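Fluritzについて

手首カメラから見た作業台まわり。青緑のシャツのスタッフと、奥に棚かプランターの観葉植物
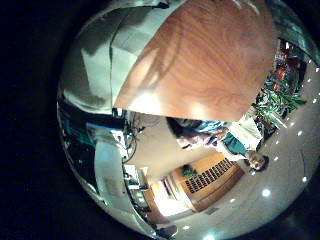 木目の板のそばで。天井の丸い照明も映り込んでいます

はじめまして、Fluritz(フルーリッツ)です。ロボットを人のそばで動かすときの「決まりごと」をつくって、現場に根づくまでお手伝いしている小さな会社です。規格の解説書を書く会社だと思われがちなんですが、書いている時間より、お客さまの作業場でしゃがんだり配線をたどったりしている時間のほうがずっと長いです(ひざ当ては経費で買えます!)。

私は代表のPeter Bednárik、ピーターと呼んでください。もともとは搬送装置の据え付けをやっていて、日本に来てからもしばらくは工場の立ち上げばかりでした。そのころ、行く先々で安全のルールが分厚いファイルに入って棚の上に置いてあるのを見て、これを作業する人の目の高さまで下ろしたいなあと思ったのが始まりです。最初は3人、いまは18人になりました。

■ 私たちのルールのつくり方

まず、机の上で書き始めません。実際にロボットを動かす部屋に行って、人がどこに立つか、どこに手を伸ばすか、ケーブルがどこを通るかを一緒に見ます。下書きはその場でつくり、いちばん新しく入った人に声に出して読んでもらいます。つっかえたところは全部書き直し。地味ですが、これがいちばん効きます。

社内の基本ルールは5つです。お客さまにもよく聞かれるので、そのまま載せておきますね。

1. 動かす前に声をかけ、返事を聞いてから始める。
2. 非常停止には、操作する人が一歩も動かずに手が届くこと。
3. 天板の下に手や腕を入れるときは、先に駆動を切る。
4. ケーブルは可動範囲の外に逃がし、週のはじめに固定を点検する。
5. カメラで記録するときは、部屋にいる人全員に先に伝え、了解をもらう。

5番は2月に加えたばかりです。手先にカメラを付けると、作業の対象だけでなく部屋の隅々まで記録に入ります。魚眼のレンズならなおさらで、天井も棚も、そばにいる人の顔もぐるっと入ってしまう。だから保存する期間と見てよい人を先に決めて、紙に書いて入口に貼ります。ここは社内でもずいぶん議論しました。私は最初「口頭で十分」派だったのですが、みごとに説得されました。

■ どんなお手伝いができるか

「Trukar」は、作業場の点検と聞き取りをまとめたサービスです。半日おじゃまして、気になった点をその日のうちにお渡しします。きれいな報告書は後日でいいので、まず今日直せるところを今日直しましょう、という考え方です。

「Mokgethi」は、点検票のひな型集です。これまでに700枚の票をつくってきて、そのうちよく使うものを選び直しました。業種ごとに言葉づかいを変えてあるので、研究室の方にも倉庫の方にも自分たちの票として使っていただけると思います。書き込み欄は大きめです。手袋のまま書く方が多いので。

「Dritano」は少人数の勉強会で、毎回ひとつの規格を取り上げて、条文を自分の職場の言葉に置き換えていきます。正解を配る会ではないので、にぎやかです。話が脱線して、工具の置き方だけで終わった回もありました。それはそれで好評だったんですよ。

なお、認証の審査や適合証明の発行は行っていません。必要な場合は、審査機関に相談する前の資料の整理までをお手伝いします。

■ 働いている人たち

機械出身が多いですが、看護の現場にいた人や、図書館で働いていた人もいます。とくに元図書館チームの分類のセンスはすばらしくて、おかげで古い版の点検票が現場に残らなくなりました。版の管理って、ルールそのものと同じくらい大事なんです。

見学はいつでも歓迎しています。午後2時から4時のあいだは実機を動かしていることが多いので、音や動きの速さも確かめたい方はその時間にどうぞ。かかとのある靴と長い髪だけご注意ください。髪ゴムは受付にあります。

ご相談は、困りごとがまだ言葉になっていない段階でも大丈夫です。「なんとなく怖い」だけでも十分な手がかりになりますので、お問い合わせフォームからお気軽にどうぞ!

Fluritz 代表 Peter Bednárik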